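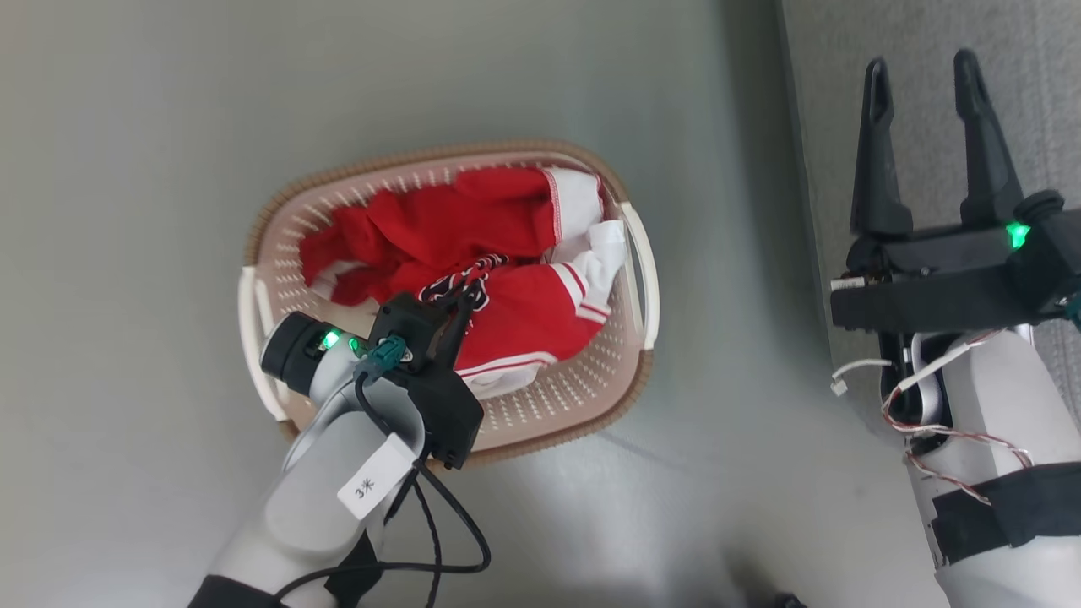

Who runs the Grollthorpe Ledger?

The Ledger is written and paid for by its readers in Grollthorpe and the towns nearby. We publish political commentary and reporting on provincial and municipal government, and we take no money from any party, candidate, union or developer.

About us

The Grollthorpe Ledger began as an email newsletter written by Danish Bajwa, who had spent 15 years covering council and legislature business for other outlets. The first issue was a long complaint about how the town's paving contract had been awarded. People forwarded it, a few wrote back to argue, and he kept going. The newsletter became a website the following June.

Five people work on it now. Two are full-time. The others write or edit on the side and have day jobs, which they list on their author pages so readers can judge any conflict for themselves.

What we publish

Most of what you will read is opinion, and it is labelled as opinion at the top of the page. Our writers disagree with each other. We have run columns for and against the Tendeck rezoning, sometimes in the same week, and we don't put out an official editorial line on elections or tell anyone how to vote.

We also publish plain reports from public meetings. These say what was on the agenda, who spoke, how each member voted and what it will cost. If a columnist later writes about the same meeting, the column links back to the report.

Our writers can be blunt about the people in office. They are expected to go after the decision, the speech or the voting record. We don't run pieces that attack people for their race, religion, accent or family, and we cut that sort of thing from the comments too.

How we are funded

Monthly subscribers pay $5. That covers wages, hosting, records request fees and the rent on one room above the Purkero building on the main street. Everything on the site is free to read whether you subscribe or not. Subscribers get the morning email and can comment.

We don't run political advertising at any time of year. Local business ads appear in the right-hand column and are marked as ads. Advertisers don't see stories before they go up.

Corrections

When we get a fact wrong we fix it in the article and add a dated note at the bottom saying what changed. We don't remove articles because someone is unhappy with them. If you are named in a piece and want to reply, we will publish up to 500 words, edited for length and for legal reasons only.

Writing for us

We accept pieces from readers. Send a finished draft, not a pitch, and include your real name and the town you live in. Tell us if you belong to a party or have worked for one. Membership won't rule you out, but it will be printed under your name. We pay a flat fee for each piece we use.

The Gbeho page

Gbeho is our archive of council votes, searchable by member and by subject. It is kept up by hand, so new votes can take a few days to appear. If you spot a gap, use the form on that page and include the meeting date.

Contact

Letters, drafts and correction requests all go through the contact form. The office is open until 2 p.m. on weekdays. Please ring the bell at the side door.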